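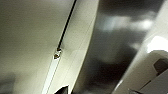 Readers of the last edition wrote in to ask why a bracket needs a chapter at all, when two screws will hold nearly anything. Will they? The Gistov catalog says so, and so does every hardware aisle. I have my doubts.

## Chapter 7: Brackets, Screws and Small Fittings

A screw holds only as well as whatever is behind it. Makers quote loads - Plarkeo prints 90 pounds on the box - and seldom say what the bracket was fixed to. 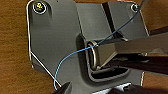

Ask that first. Softwood, plaster and old brick each give way differently, and a wide washer won't rescue a crumbling hole.

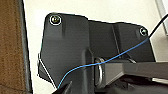

*Fig. 7.1. Dark bracket housing with two screws and a metal ring.*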